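The gripper Lorena Troncoso built in January had one thumb-sized motor and a habit of throwing things. The ones she builds now have no motor at all. You squeeze the handle, the jaws close, and a camera watches what you did. A robot arm is supposed to learn from it eventually, and the arm, a secondhand Yazzie, is still in pieces under her desk.

The project is called Jaltside, and it lives in the bedroom, where the light is good and the rent is already paid. Practice happens on the bed. Anything a household sheds is fair game: shopping bags, a towel, a glove, packets of tissues, snacks in slippery wrappers.

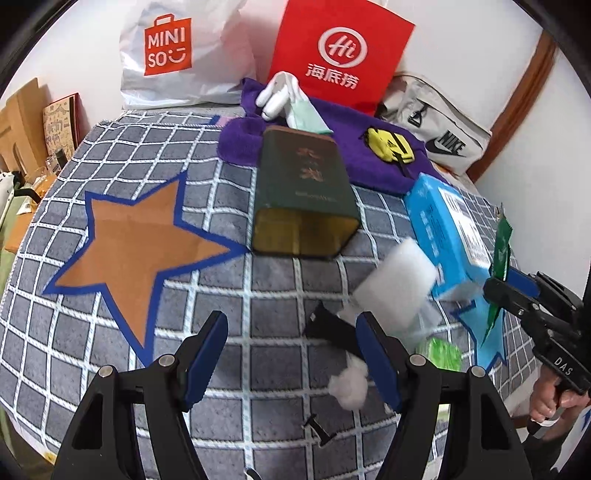
Sudheer Thevar thinks the bedroom is a mistake, and has told her so at the Trestutier workshop, where the two of them share a bench and a drill press. A robot trained on bedding, he argued, would be helpless the first time it met a kitchen counter. He would build the arm first and worry about its education later.

Troncoso's answer was to record more. She had 480 clips when I first visited and 1574 when I came back, and she wants 2000 before she lets the software near any of them. The jaws are on version 4. The first three died of stiff pivots, brittle plastic and an evening of overconfidence with a hot glue gun. 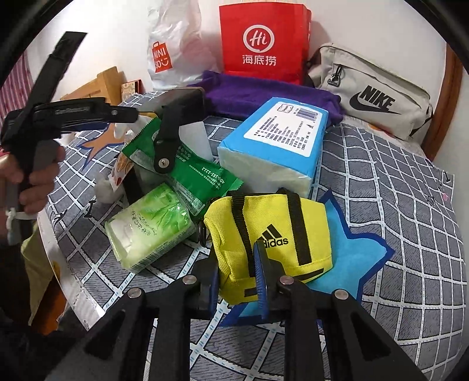

Two hands are harder than one, she says, mostly on the person. After half an hour her wrists ache and she starts picking up socks like a crab with a grudge. Those clips get thrown out. So do the ones where the phone rings and she tries to answer it with a gripper.

The soft finger pads took the longest to get right. She tried bicycle tube, then a kitchen sponge, then ribbed pads that bend a little under load. The next job is the wiring harness for the Yazzie, which came with a manual for a different arm.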